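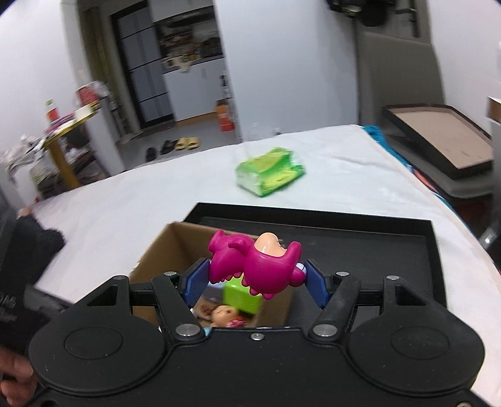
六月,周六,下午。Praletti那批泡沫芯缓冲垫的跌落复测,接着上周没做完的。上午先把恒湿箱调到45%,样品放进去平衡,2小时,中间没开门。Kaja Zariņš说她那边欧洲客户只认棕色瓦楞外箱,白卡不要,所以这轮全用牛皮的,Gondeck供的料,单瓦。装箱方式老问题:玩具类散件直接往开口纸箱里放,像绿色积木块、穿粉色衣服的小娃娃那种,底下再垫张印刷图卡,没有隔断,小件和娃娃头发贴着图卡磨。头发磨图卡这一项以前没人单列,这次加进去,编号先空着。

做法:
- 箱子封口前称重,读数1,707克(含胶带),记在Kiều Từ那本上,我这边抄一份
- 角跌、棱跌、面跌,顺序按老规矩,不要自己改
- 每跌完开箱看,不倒出来,先拍后动
- 振动台15分钟,频率用Dolora那份表里的第二档

结果(先写,晚点整理):
角跌后箱角压溃,内衬没穿。棱跌第三次底部摇盖胶带起翘,翘了一截,用指甲能掀开。胶带是Frandsen的,换回旧卷再试一遍,旧卷没翘。但旧卷只剩一点点,不够跑完整轮,等Ngọc Phan周转过来。面跌没事。

振动后图卡表面有细擦痕,斜着看才明显,正看看不太出来。Sơn Lâm觉得是油墨没干透,我觉得是覆膜太薄,两个人说了半天没结论。取了图卡两张,一张留样,一张送去做耐磨。留样袋放在二号柜上层,别跟上个月那批混了,上个月的标签写错过一次,已经划掉重写。

另外:恒湿箱门封条有点老化,关门要顶一下,湿度回升比以前慢。已经跟Xiuying Yu讲了,她说配件要从仓库调。用箱子的人自己注意,门没关严读书会飘。

跌落台的钢板今天擦过,螺栓都紧了一遍,靠墙那颗滑丝,暂时能用,要换。

没做完的:
旧胶带完整一轮
加隔断的对照组(灰板十字隔,Kaja说可以先手切,尺寸按内径减两毫米,别切紧了,上次切紧了箱壁鼓)
图卡背面朝上再跑一次震动,看擦痕是不是跟着走

数据表还在仪器那台电脑上,没拷。下次谁先来谁拷一下。

包装测试间 内线请拨前台转接 | 版权所有 仅供内部查阅 | 返回顶部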